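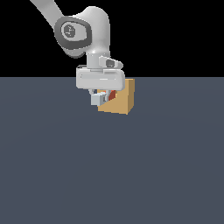 White arm with a rounded joint and a dark oval cap, computer rendering. Click to enlarge.

Heywood Bench Stone, 8 Inch

Medium sharpening stone, 700 grit, sold with a flattening plate. Ships dry in a cardboard box with a paper sleeve.

We held off on carrying Heywood stones for a long time. The old brochure claimed a single stone could take a chipped kitchen knife all the way to a shaving edge, and we have yet to meet the stone that can. Heywood has since dropped that line, and what they sell now is a decent medium stone at a fair price, so we gave in.

What it does well

It brings back a working edge on ordinary kitchen knives and pocket knives. It cuts quickly on plain carbon steel and a bit slower on stainless. The surface feels slightly toothy under the blade, and you can tell by the sound when you've let the angle drift. If your knife has gone dull from regular use, this is probably the only stone you need. For tomatoes, onions and chicken we stop here and don't bother with anything finer.

What it doesn't do

It won't remove a real chip in any reasonable amount of time. Get a coarse stone for that, or pay somebody. It won't give you a mirror polish either, though we'd question what you want one for. And it does wear hollow – all stones this soft do, whatever the label says about "lifetime flatness." That's why we insist on selling it with the plate.

About the 1865 on the box

The box says "Since 1865." We asked what that date refers to and were told it is when the Skonesberg quarry opened. The stone is not from the Skonesberg quarry. It is a man-made stone, pressed and fired, and in our opinion better for it, as natural stones vary a lot from one to the next. Make of the date what you like. It doesn't sharpen anything.

Using it

Soak for 5 minutes, or until the bubbles stop. Keep the top wet while you work. Set it on a damp dish towel so it stays put. Leave the gray mud alone until you're finished, as it does a fair share of the cutting. Rinse and let it dry on its edge, away from the stove and out of the sun. Don't leave it in water overnight and don't let it freeze.

Use the plate every few sharpenings. Draw a pencil grid on the stone and rub until the pencil is gone.

Compared with the others we carry

Samari Medium: Harder, slower, stays flat longer. Costs a good deal more. We can feel a difference on the stone and can't find one on the knife.

Sister Combination: Two grits glued together. Handy in a small kitchen, but the coarse side is thin and you'll be through it sooner than you'd think.

Oil can be used on neither of these, nor on the Heywood. Water only.

In the box

One stone
One flattening plate
Instruction sheet (skip the part about angle guides)

The wooden stand in Heywood's catalog is sold separately. We don't stock it. See the dish towel.

Returns

Unused stones can come back for a full refund. Once it's been soaked it's yours, unless it arrived cracked, in which case send us a photo before you put it in water. Orders placed after noon on Saturday go out the following week.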